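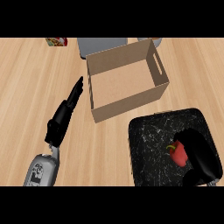
Ionuț Munteanu wants to know why I still bother testing the smoke alarms on a Friday morning when the panel would bleep if anything was wrong. Fair enough, but the panel at Clerkgate only knows about the corridor ones. The little battery jobs in the bedrooms are on their own, so round I go with the broom handle!

Monthly walk-round, Clerkgate guest house, July

Smoke alarms, all bedrooms: OK. Room 4 was a bit feeble so it's had a new battery.

Fire door, top landing: NOT OK. Still not shutting on its own (third month running, grr). The closer needs adjusting and I've asked twice.

Escape route, back stairs: OK now. Somebody had parked a clothes airer on the half landing. Moved it, left a note, tried to keep the note polite.

Extinguishers: OK, pins in, needles in the green. Kitchen blanket is hanging where it should.

Emergency lights: OK except the one by the boiler cupboard, which gave up well before the 30 minutes I give them. On the list for the electrician.

Boiler cupboard: OK. I like 300 mm clear all round and we've got it, just.

Cardboard and recycling: OK. Boxes get flattened and taken out the same day please, never left under the stairs.
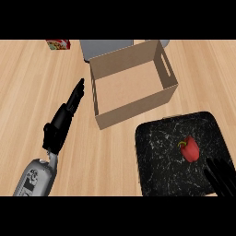 Checked and written up by Njoroge Lukumay, Clerkgate

Outside steps: the second one down is wobbling again. I've put the cone on it and rung Trirnness for a price, they reckon around £400 with the handrail done as well. I'd say yes to that before the autumn.

Gas shut-off: OK, label's faded, will redo it.

Still open from last time: top landing door, boiler light, steps.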